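How a Toilet Works

A toilet has no motor and, in most homes, no electric parts. It moves waste with falling water and the shape of a pipe. The parts are simple, and each one has a name.

The tank
The tank is the box at the back. It stores clean water until someone pushes the handle. Inside, a lever lifts a rubber flap at the bottom of the tank. This flap is called the flapper. When it lifts, the stored water drops through the hole under it and runs into the bowl. When the tank is nearly empty, the flapper falls back and seals the hole.

A float sits on the water in the tank. As the water level drops, the float drops with it and opens the fill valve. New water comes in from a pipe. The rising water lifts the float again, and the valve closes. If the flapper does not seal well, water leaks into the bowl all the time and the fill valve keeps switching on. A leak like this can waste 200 gallons in a day.

The bowl and the trap
Water enters the bowl through small holes under the rim, and in many models through a larger hole near the bottom called the jet. Behind the bowl is a curved pipe, the trap. It goes up first and then down. In a normal state, water fills only the first part of the curve. This water blocks gas from the sewer pipe — that is why there is always some water in the bowl.

A fast flow from the tank fills the whole trap. The water going down the far side then pulls the rest along behind it. This pull is called a siphon. It stops when air gets into the trap, and you hear a gurgle.

Why the bowl is shiny
Most bowls are made of a ceramic called vitreous china. The maker shapes wet clay in a mold, dries it, and sprays it with glaze. Then it is fired in a kiln. The heat melts the glaze into a thin layer of glass, so dirt has few rough spots to hold on to.

The seat and the bumpers
The seat is a separate part. It turns on hinges at the back of the bowl. Bumpers are small pads that keep hard surfaces from knocking together when the seat or lid comes down. They also leave a narrow gap between the parts. A worn or missing bumper can make a seat rock from side to side.
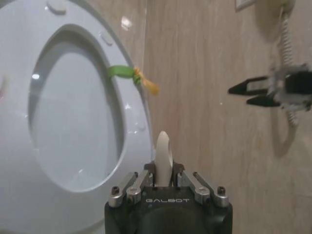

Two round white bumpers near the top, and a green ribbon with a yellow tassel tied around the seat rim.

Words to know
Flapper: the rubber flap that holds water in the tank.
Siphon: a flow that pulls liquid up and over a bend, then down.
Glaze: a glassy coating on ceramic.
Trap: the curved pipe that holds water and blocks gas.

Wodetti Home Science Pages, updated 3/19/12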